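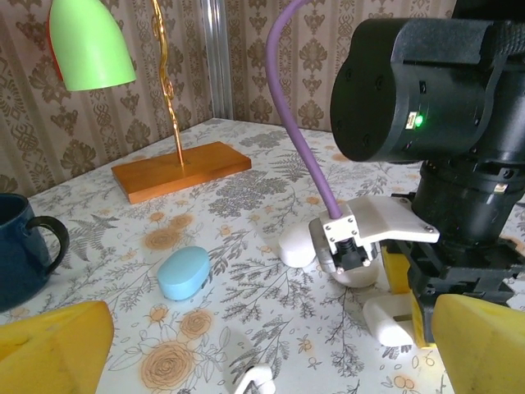

Residential quotes in this country still price the switchboard as an optional extra, and I think that is a mistake. The usual job sheet lists downlights, a couple of double power points and a fan, with the board left for a later visit. Portable loads get even less attention. A desk lamp with a lime-green cone of a shade on a twisted gold-coloured stem draws very little, yet the flexible cord on any such lamp is handled more than any cable in the roof space. The protection upstream has to account for that cord.

My position is that no new circuit should be quoted without a written condition report on the existing board. Eckhard Rothe of Ruppert Electrical disputes this. He argues that the report adds labour to small jobs and drives owners towards unlicensed work. The first part is correct. On a house in Stekau with six circuits, our report took an hour, and the replacement board that followed came to $2,184 with testing. The old one had rewireable fuses and no residual current protection on lighting.

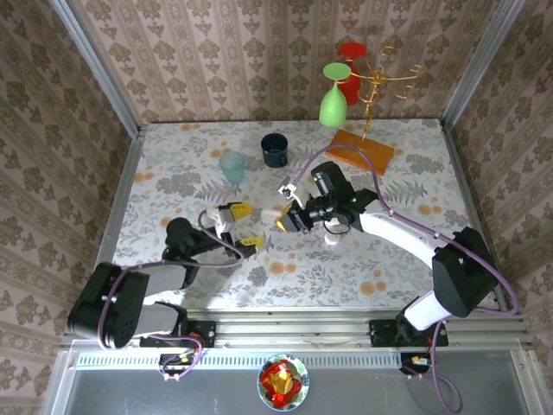
Kitchens and dining areas make the strongest case. Owners think of wet areas as the bathroom and laundry, and allow for them accordingly. Drinks go everywhere else. A navy mug, a pale teal cup and a pair of wine glasses upside down on a wire rack will share a tabletop in plenty of homes, and the nearest outlet is often on a circuit nobody has tested in 20 years.

Testing should be itemised as well – trip time, insulation resistance, earth continuity, each with a recorded value.
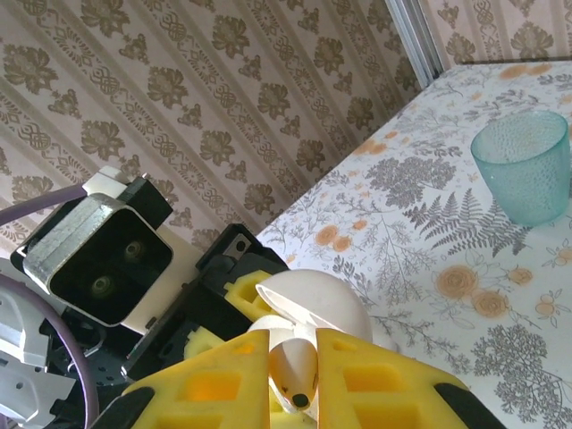
A tick in a box tells the next electrician nothing. Karthikeyan Arumugam has made the same point about rental inspections, and I would extend it to every job above $1,000. If the owner declines the upgrade, the figures stay with the house, and whoever opens that board next has a baseline to work from.

Contact Delia at the office | © Vimis Electrical | Back to top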